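Garland on a staircase banister, how much do I need?

kirsten_beaulieu
I know it's only August, but I like to buy before the good stuff sells out, so bear with me! Our banister is 9 feet long and I want it full and swoopy, with warm white lights tucked in. Last year I ran the garland straight along the top of the rail and it looked like a green pool noodle. How much extra should I order for the swags? And do I buy it pre-lit or add my own?

Trullis
Oh, I love an early planner. Double the rail and you'll be happy, so two 9 foot pieces, wired together where they overlap. I'd go pre-lit every time (less fussing on the stairs, and my knees thank me).

hanh.ung
I have to disagree with Trullis on pre-lit, sorry! Mine lost half its bulbs the second winter and I spent an evening snipping the dead string out of the branches with nail scissors. Plain garland and a separate string of 200 minis wound through it, and if the lights quit you're only out the lights.

Trullis
Fair enough, though mine is on year six. Maybe I got a good one.

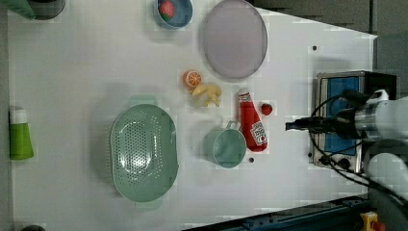
Whichever way you go, Kirsten, fluff it on the table before it goes anywhere near the stairs. Every little tip, up, down and sideways, starting from the middle. I give it 30 minutes with the radio on. And use pipe cleaners to tie it on, they don't scratch the paint.

kirsten_beaulieu
Pipe cleaners, I have a whole bag of those! Leaning toward hanh's way on the lights. Does the plug go at the top or the bottom?

hanh.ung
Where's your outlet?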